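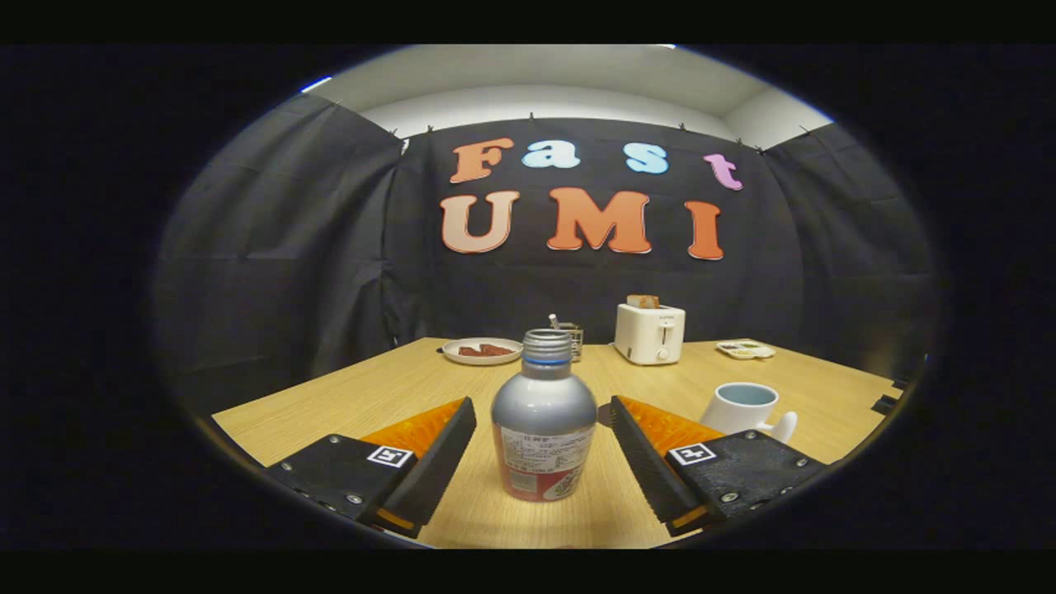
Lirkness Weekend – Frequently Asked Questions

Last updated August 20, 2023

What is Lirkness Weekend?
It's a fan convention for the TV series Lirkness, held over a Saturday and Sunday in October. There are guest panels, photo shoots, autograph sessions and a party on Saturday night.

Where is it held?
At the Bozsik Hotel. Everything is on the ground floor and the first level up, and both are reached by elevator. The main panels are in the Calum Room.

Who are the guests?
Guests are announced on the news page as they confirm. All appearances depend on work commitments. If a guest cancels, we refund any photo or autograph tickets you bought for that person, but not your weekend pass.

What passes can I buy?
Standard and Gold. Standard seating is first come, first served each morning. Gold passes have a reserved seat for both days and include one autograph from each guest. There are 100 Gold passes, and 19 are left.

Can I buy a pass for one day only?
Sunday passes go on sale at the start of October if there is room. We don't sell passes for Saturday alone.

I can't come anymore. Can I sell my pass?
Yes. Email us with your order number and the new person's full name and we'll change it over. The cutoff is 2 weeks before the event. After that the badges have been printed.

How do photo shoots work?
Your ticket has a batch number. Wait until your batch is called, leave your bag at the side table and go in. Prints are ready later the same day outside the Calum Room. Two fans can share one photo on one ticket, but you'll get a single print.

Can I film the panels?
Still photos without flash are fine. Video and audio recording are not allowed – this includes short clips for social media.

Is there a costume contest?
Yes, at the Saturday party. Sign up at the registration desk before 5 p.m. Prop weapons have to be checked at the desk first, and anything with a real blade will be turned away.

Can children come?
Under-16s need an adult with a pass. The party is 18 and over.

Is there a hotel rate?
We held 61 rooms at a reduced price. Book by phone and give the code SKETINE. Once those are gone you'll pay the normal rate.

Who do I contact about access needs?
Write to Thanakorn Sombatkul through the contact form and choose "Access" as the subject. Please do this before the event if you need a seat near the aisle or a free companion pass.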